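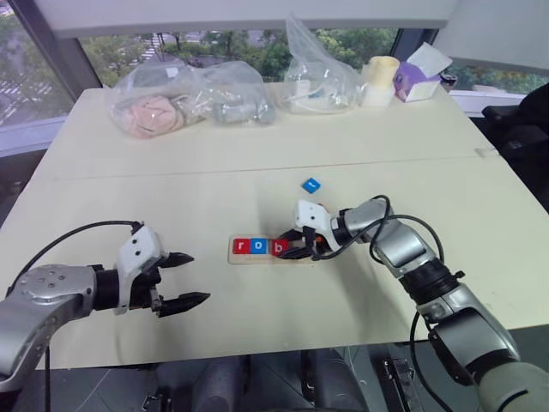

4.2 Comparison of the two finger sets

We compared two sets of fingers on the same pair of arms. The first set, from Festel, is short and has a flat pad. The second, from Stukix, is longer and comes to a point. The arms, the controller and the wrist mounts were kept the same for both sets. The task was to spell a short word with letter blocks on a wooden tray, which calls for placing one block close to another without pushing the row out of line. Figure 3 shows the black fingers on both arms, visibly pointed on the left one, with the right gripper down at the end of the tray beside the "b" in "rob" and the left gripper open. The room has a large window, so we ran both sets in the morning and again after 4 p.m. to include the change in daylight.

Figure 3. Block task with the pointed fingers.

Each operator ran 100 placements with each set. Lejla Kos and Amra Vukčević were the operators, and they switched sets halfway through each session. A placement was scored as a success if the block ended up upright on the tray, with its letter facing the right way, and no other block had to be reset. Placements stopped by the controller's force limit were scored as failures. We did not repeat them.

With the flat pads, most failures happened at release. The pad is wide enough to touch the next block in the row, and when the fingers opened they pushed it sideways. With the pointed fingers this happened in 6 placements in total. The pointed set had its own problem, in that a block picked up off center turned between the tips during the move. We counted 13 failures of this kind, nearly all of them on blocks that started out at an angle to the tray. Slowing the wrist helped a little but made the runs longer, and we went back to the original speed.

Cable routing also affected the results. The cables on each arm are looped outside the joints, and in some elbow positions the loop pulled on the wrist. We let out more slack before the second week of runs in November and report only the runs made after that change. The earlier runs are kept in the Braroreo log, which holds 1,387 entries including calibration moves, and are not used in Table 2.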